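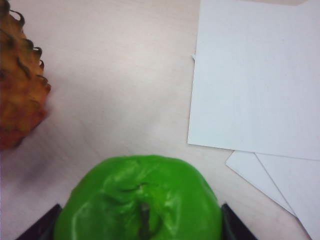 A bright green apple between two black gripper fingers.

Forkdale escape room to move into former furniture store

Forkdale's only escape room business will leave its Brabec Street premises in January and reopen three blocks away in the former Nurport furniture store, its owners have confirmed.

The company, Zorkstead Rooms, has signed a five-year lease on the ground floor of the building. The move will take it from three games to five and give it a proper waiting area, something customers have been asking for since it opened.

"We've had people standing on the footpath in the rain because the group ahead of them was running late," co-owner Nneka Bassey said. "The games are good but the building never suited us. The toilets are up a flight of stairs and the lobby is basically a hallway."

Bassey and her business partner, Ruwan Sivakumar, bought Zorkstead Rooms from its founder four years ago. Sivakumar designs the puzzles and Bassey looks after bookings and staff.

Two of the current games will make the trip. The Night Ferry, which is the most booked, will be rebuilt with a longer second half, and The Clockmaker's Debt will be moved more or less as it is. The third, a prison break game, is being retired.

"Every escape room in the country has a prison break," Sivakumar said. "Ours was fine. I've fixed the same padlock so many times I don't want to see it again."

Three new games are planned. One is set in a regional radio station on the night of a storm, and another is a shorter game aimed at children aged eight to 12, with no lock-in and a parent allowed to sit in the room at no charge. Sivakumar would not give details of the third, beyond saying it will be the hardest the company has run and will not be ready for opening day.

The new site covers 200 square metres on the public side, with a workshop and storeroom behind. There are 53 parking spaces in the lot at the rear, shared with the pharmacy and the physiotherapy clinic next door. Parking on Brabec Street is limited to one hour, which is shorter than most bookings once the briefing is included, and players have been ticketed.
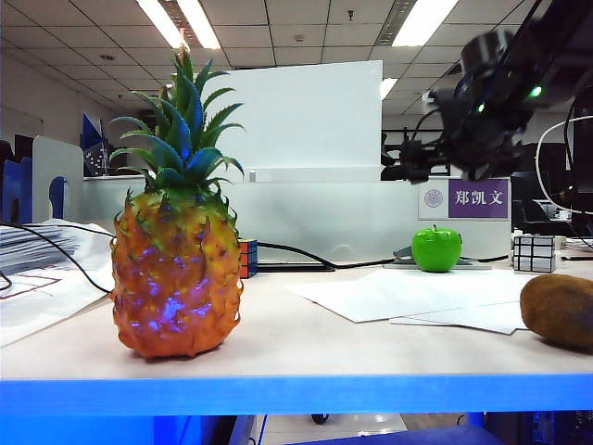 Council approved the change of use last month with conditions. All game room doors must release automatically when the fire alarm sounds, and the last group must be out by 11 p.m. A request for a lit sign above the awning was turned down and the owners will put up a painted one.

Prices will go up slightly. A group of four now pays $124 on a weeknight and will pay $136 at the new address. The largest group size stays at six, although two of the new games can be run side by side for bigger parties. Gift vouchers bought for the old address will be honoured, including those that expire during the move.

Adebayo Afolabi, who runs the café opposite the furniture store, said he was pleased to see the windows uncovered again after nearly two years.

"It's been dead on that side of the street after five o'clock," he said. "If they're bringing people in at night, I'll stay open on Fridays at least and see how it goes."

Not everyone on the block is as keen. Damilola Ojo, who lives in one of the flats above the store, told council she was worried about noise from groups leaving late. She said this week that the owners had since been up to see her and had agreed to put extra insulation in the ceiling of the two rooms under her bedroom.

"They played the storm soundtrack downstairs and I sat in my kitchen and listened," Ojo said. "I could hear it. They said they'd fix it before they open, so we'll see."

Regular players have been following the move closely. The company keeps a board in its lobby of teams that have finished every game without a hint, and there are 76 names on it. Tobiloba Babalola, whose team has been on the board since its first year, said he hoped the new rooms would keep the handmade feel of the old ones.

"I've played some very slick places in the city and come out feeling like I'd been processed," he said. "Ruwan builds most of this stuff himself. You can tell — some of the drawers stick — but you can tell."

The board is coming too, Bassey said.

The Brabec Street rooms will take bookings until the end of December. The business will then close for three weeks while sets are moved and rebuilt. The first 200 people to book at the new address will get a free hint card, and bookings open on Saturday at 9 a.m. through the company's website or by phone.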